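Flindard fire: questions from residents

Is the fire still burning?
Yes, but it grows slowly now. It has burned more than 600 acres of grass and brush north of Bodville.

What was the cause?
The cause is under investigation.

Must I leave my home?
Only homes on Woldegiorgis Road are under an evacuation order.

Where can evacuated people eat?
Hot meals are served in the Bodville school hall until 8 pm.

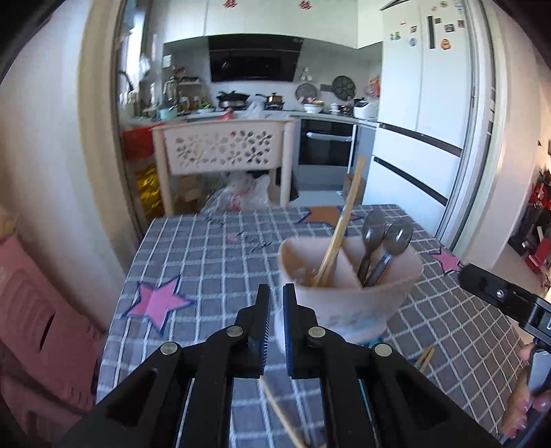 Spoons and chopsticks on a table with a checked cloth

Whom can I ask?
Please speak to Salamatu Onyeka at the hall desk.

Updated 11/16/25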